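Grinska two-arm cell: setup and care notes

Version of 30/04/2024

What this file is for

These notes are for the person who takes over the Grinska cell, or who must start it again after a move. It is a two-arm cell which we use for handling cloth: lifting, spreading, folding, laying over furniture. The notes cover mounting, cables, grippers, daily checks and the small repairs that we do ourselves. They don't cover the control software, which has its own README in the Illine folder. Please read that one also, but read this one first.

If something here is wrong, correct it in the file directly and write one line in the change list at the end.

Names used here

Left and right are always meant from behind the arms, looking the same way as the head camera. The older log files from Arnum use the opposite order. If you compare an old log with a new one, exchange the two columns before you worry.

"Coupling ring" is the black ribbed ring on the arm. "Clamp" is the black bracket around the arm which holds the cable. "Wrist module" is the last part before the gripper.

Before switching on

1. Look at both arms along their whole length. Coupling rings must sit straight. If you see a gap on one side, do not tighten by force. Open it, clean the thread with a dry cloth, and close it again by hand.
2. Check the clamps. They become loose slowly and it is easy to miss. The clamp should not turn when you push it with one finger.
3. Follow each cable with your hand from the connector down to the base. You are feeling for flat places and for sharp bends.
4. Open and close each gripper by the manual command, without cloth.
5. Check that no person stands within reach of the arms. The rest position is stored, but the way to the rest position depends on where the arms were left.

Switching on

Base first, then left arm, then right arm. Wait for the light on each wrist module before you go on. Green means that the module is ready. If there is no light, switch off the whole cell, not only the arm, and take out and put back the connector at the clamp. In my experience this solves the matter in most cases. If the light is still missing, see "Repairs".

Cables

Most of our lost hours came from cables, so this part is longer.

The cable of each arm must have a free loop after the clamp. When I took over the cell the cables were fixed tight against the arm with tape, because it looked tidier. It was tidy, and the right connector failed in March. When the wrist turns fully, a tight cable pulls sideways on the pins. A loose one only moves a little.

The length between the clamp and the next fixing point is now 824 mm on both sides. We tried 800 mm before and it was too short for high lifts with the right arm. Please do not make it longer than now either, or the cable can be caught under the cushion or in the cloth. 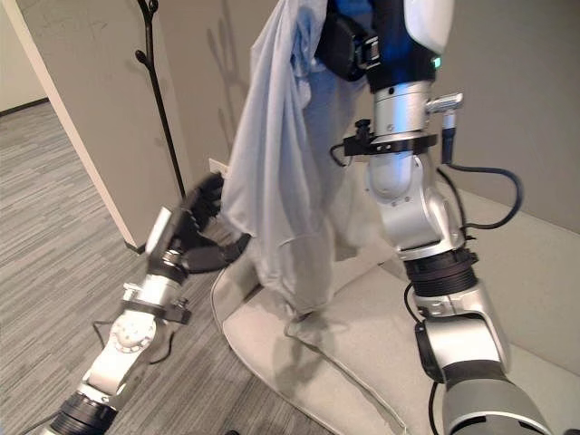 For high lifts the cable should hang down beside the arm and never cross in front of the gripper. If it crosses, bring the arm down, turn the clamp slightly outwards, and repeat the lift slowly. Do not correct the cable with your hand while the arm is holding something.

Grippers

Wipe the fingers at the end of each day. Cloth leaves dust on them, and with dust they start to slip on thin material. Use water only. Alcohol made the surface of our first set hard.

The closing value for cloth is 63 in the settings file. It is the same for both sides. A higher value holds better but leaves marks in soft fabric, and the gripper becomes warm during a long hold. The value for opening should not be changed.

Repairs

No light on the wrist module: exchange the cable with the spare from the Eide box. If the light comes back, mark the old cable with red tape and put it aside for soldering. Do not put it back in the box.

Clamp turns: tighten both knobs a little each, in turn. If only one is tightened the clamp sits crooked and presses on the cable.

Gripper closes late: nearly always dust at the root of the fingers. Clean, run it empty for a few minutes, test again.

Arm makes a clicking sound at the elbow: stop and do not use it. This we don't repair here. Write to Eide with the serial number and the log of that day.

Spare parts

The Eide box should contain 2 wrist cables, a set of gripper fingers, knobs for the clamps and the hand tool for the joint screws. If you take something, write it on the paper inside the lid.

Changes

- Cable length changed from 800 mm to 824 mm, both arms.
- Tape removed from the cables, clamps moved higher.
- Note added about the left and right order in the Arnum logs.
- Alcohol removed from the cleaning list.

Still open: the rest position of the left arm is a little too low for the thick cushions. I have not changed it yet.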